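Automation and the Setup Job: What Changed for the Bench Staff at Loltgate
Student project report
Mirela Batista and Qianru Yuan

1. Background

Loltgate is a small firm that teaches robot arms to handle everyday objects for its clients. When we started our project, 16 people worked at the benches. We wanted to find out what happens to a bench job when the arm takes over part of it. We visited in October and talked to staff on both shifts.

Before the arms came in, bench staff tested products by hand. They pressed buttons, moved small items around and wrote down the results on paper sheets. Most of them had done this for years. The firm then put arms on 4 benches and moved the hand testers into a new job called setup.

2. The work now

A setup worker lays out objects on a tray, starts the run from a tablet, watches it and resets the tray when it ends. The tray work takes more thought than we expected. Objects should not end up in the same place every time, and they have to stay within reach of the arm. Each layout is logged under a number. The last one in the log on our final visit was 1487.

Push buttons, a block, a ball and a soft toy on the tray: 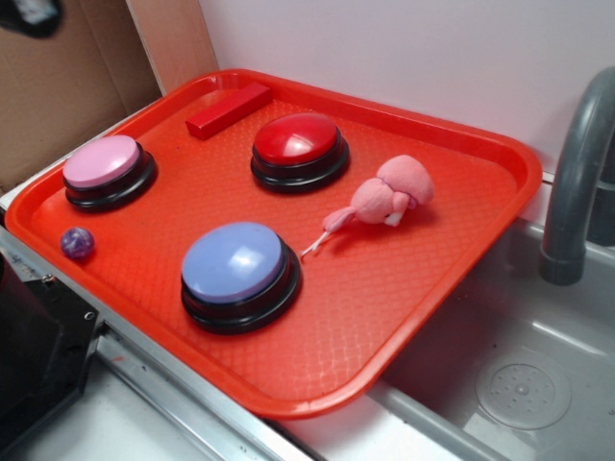
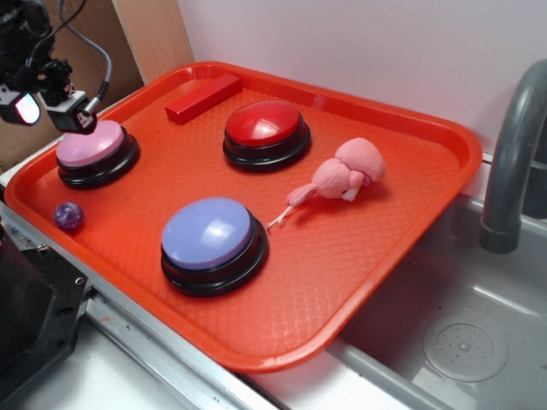
The shift target is 200 resets. Staff told us the target is fair on a good day but hard to meet when the arm stops and waits for someone to clear an error. Clearing errors is not counted as work in the log, and this came up in almost every interview.

3. What the staff said

We grouped the answers by topic.

Hands and backs: Several people had sore wrists from the old job and said this was better now. Two said they stand more than before and would like stools.

Attention: The old job kept them busy all the time. The new one has short waits in it – too short to do anything else, but long enough to get bored. One worker said she was more tired after a day of watching than after a day of pressing.

Skills: Staff learned to read error messages and restart a run, but the training was one Friday morning and a printed guide. Most said they learned the rest from each other.

Pay: The pay grade did not change. Some thought it should have, as they now look after equipment.

4. Limits of our study

We talked to people at one firm only. A second firm, Brokero, agreed to take part but had to drop out. A supervisor was in the room for three of the interviews, which may have affected the answers. We also have no records of how fast the old hand testing was, so we can't compare output.

5. Suggestions

Log the time spent on errors and take it off the target. Give a second training session after a few weeks, when people know what to ask. Let staff swap between setup and other tasks during a shift.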